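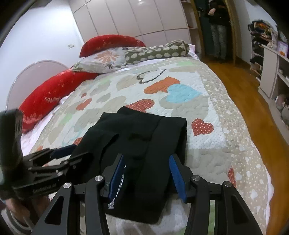
Segmentation settings for laundry on a bed

Most fold failures logged in Millet are mask failures. The planner gets a bad outline, picks a grasp point in the wrong place, and the controller executes it faithfully. Start with the background. A dark garment on a light bedspread separates well on brightness alone, but a print like this one, with black-outlined and red polka-dot hearts, puts strong edges close to the cloth. Turn the edge weight down and let the colour term do the work.

Black fabric. Lock exposure on the garment before the first grasp. Auto exposure meters on the pale cover, and the seams and waistband disappear into one flat patch. Lift the shadow curve before the crease detector, never after it.

Quilting. Padded covers give a depth map with low ridges that look like hems. Set the plane fit to smooth over 30 mm, then subtract. Krystyna Sobczak's notes from the Brustcombe tests recommend fitting only the area next to the garment, as a mattress sags toward its sides.

Lettering. Printed or embroidered text is useful for telling front from back. Track it as a texture patch and leave text recognition off. Letters on a fold are distorted and the reader will return nonsense with high confidence.

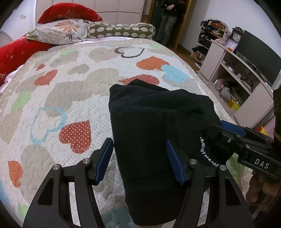 Folded black garment with white lettering along its right side, blue finger pads facing each other across the gap.

Approach. Plan the fingers open and level with the cover, then close slowly. If the pad contact estimate rises before the mask edge is reached, the finger has caught the bedspread. Back off and replan - don't raise the grip force.

Two tools. Give each gripper its own keep-out volume and add the operator's hands to both. Tshepo Swanepoel's collision file for version 3 covers the linkages as well as the fingers. Version 2 covered the fingers alone and should be deleted from older installs.

People in the background. Crop the planning region to the bed. Someone standing in a doorway in jeans and a dark top will otherwise turn up as a laundry candidate.

Updated 9 November 2023. Towel settings are on the Pranham page.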